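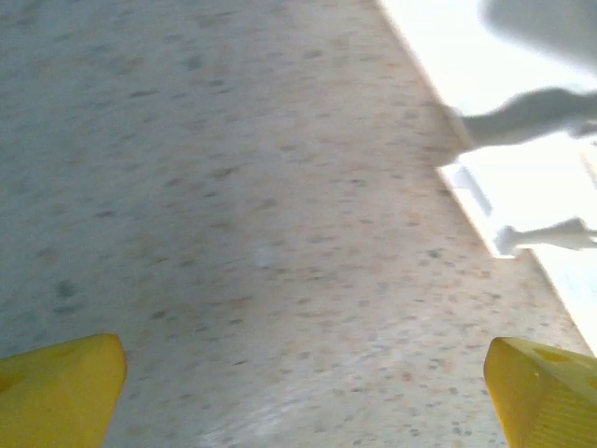 Eine Leserin schrieb mir nach der letzten Kolumne, gesprenkelte Arbeitsflächen seien etwas für Leute, die nicht gern wischen, und wer seine Küche wirklich liebe, der nehme eine glatte weiße Platte, auf der man jeden Krümel sofort sieht. Ich habe den Brief zweimal gelesen, einmal am Morgen und einmal beim Abwasch, und ich muss ihr (bei aller Zuneigung, sie schreibt mir ja immer so freundlich) widersprechen.

Wir hatten in der alten Wohnung nämlich genau so eine weiße Platte, Modell Sipos, 14 Jahre lang. Schön war sie, das will ich gar nicht bestreiten! Aber ich habe in diesen Jahren mehr Zeit mit dem Lappen verbracht als mit dem Kochlöffel. Jeder Kaffeetropfen sah aus wie ein Unfall, und wenn Besuch kam, stand ich noch in der Schürze da und polierte, während die anderen schon im Flur ihre Mäntel auszogen.

Eine Fläche mit Sprenkeln ist da ein viel gutmütigerer Mitbewohner. Heller Grund, sandfarben oder fast weiß, dazu Grau, ein wenig Pfirsich und hier und da etwas richtig Dunkles: Darauf darf ein Brötchen aufgeschnitten werden, ohne dass gleich die ganze Küche unordentlich wirkt. Gewischt wird bei mir trotzdem, jeden Abend, mit warmem Wasser und einem Tropfen Spülmittel. Ich fahre dabei mit der flachen Hand hinterher, denn Klebriges spürt man besser, als man es sieht, auch auf Weiß übrigens.

Bei Prolcombe, wo wir uns damals beraten ließen, wollte man uns für 400 Euro Aufpreis eine einfarbige Platte in Anthrazit ans Herz legen. Zeitlos, hieß es. Ich weiß nicht recht, was an einer Farbe zeitlos sein soll, auf der man jeden Fingerabdruck und jeden Kalkrand findet. Die Küche meiner Großmutter war gesprenkelt, der Boden im Treppenhaus auch, und beides hat mehrere Moden überstanden, einschließlich der mit den orangefarbenen Kacheln.

Einen Punkt gebe ich der Leserin gern: Wer eine Nadel oder eine Linse fallen lässt, der sucht auf so einem Muster länger. Am Donnerstag habe ich beim Auslesen der Berglinsen bestimmt drei Stück übersehen und sie erst am nächsten Morgen unter dem Brotbrett gefunden. Ich lese sie jetzt auf einem weißen Teller aus.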